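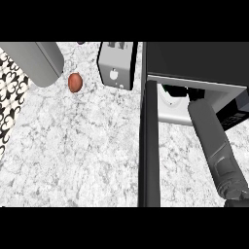
How often should you seal a marble countertop? For a kitchen where people cook every day, I would say twice a year, and for a bathroom once is enough.

I write this with some confidence now, but two years ago I did not know that stone needs any care. We moved into the apartment on Henside and the kitchen was already there, with marble from the former owners. I came from a home where the counter was steel and my mother cleaned it with boiling water and a brush. So I cleaned the marble the way I knew, and when there was a spot from the kettle I used vinegar. After a month the part near the stove had dull rings on it, and I thought it was dirt, so I used more vinegar.

It was my neighbor Lai-ching Yau who stopped me. She came to borrow a baking pan, saw the bottle in my hand and asked me to put it down. Marble is mostly calcium carbonate, she explained, and acid eats it. The rings were not on the stone, they were in the stone. This is called etching. A stain is another thing: it is when oil or wine goes inside and changes the color. I mixed up these two words for a long time, and I think many people do.

A sealer helps against stains. It does very little against etching. I wish this was printed in big letters on the bottle, because I spent a whole Saturday's worth of energy on sealing and then put half a lemon face down on the counter the same evening, feeling very safe.

**The water test**

Before you seal, check if the stone needs it. Put a spoon of water on the counter, in the place where you work the most, and leave it for 12 minutes. Wipe it. If the stone under it is darker, the water went in and the old sealer is gone. If the color is the same, you can wait some months and test again. Do it in more than one place. In my kitchen the corner by the window still passes the test when the place by the sink already fails.

**How I do it**

I clean the counter the evening before with a stone soap and let it dry all night. In the morning I open the windows and put the sealer on with a soft cloth, in small areas, one after another. I leave it as long as the label says, and then I wipe off everything that did not go in. This last step is where I made my mistake the first time. I left it too long, it became sticky, and then I had a gray film that I needed four evenings to remove. I did it with more of the same sealer, which makes the film soft again – a strange method, but it worked for me.

I have tried two products. The first was Odura, which has a strong smell and is quite thick. The second is Zomus, which I use now. It is thinner and goes in faster, so there is less to wipe. I bought both with my own money in the small Smits store behind the station, where the man always asks which stone you have before he lets you pay.

**What about the rings?**

The rings near the stove are still there. I tried a polishing powder on one of them, and it is better if you look from the side with the lamp on, but my arm hurt for two days and I did not continue. A professional would grind the whole surface, and when I asked for a price last November I decided that I can live with rings.

For daily cleaning I use warm water, a drop of dish soap and a dry towel after. Tomatoes, vinegar, wine and citrus I keep on a board. My husband forgets this sometimes – he is a man who squeezes limes wherever he stands – so there is a board at each side of the stove now.

Next month I want to write about the grout between the floor tiles, which is in a much worse state than the marble. If you know a brush that survives more than one kitchen, please write it in the comments.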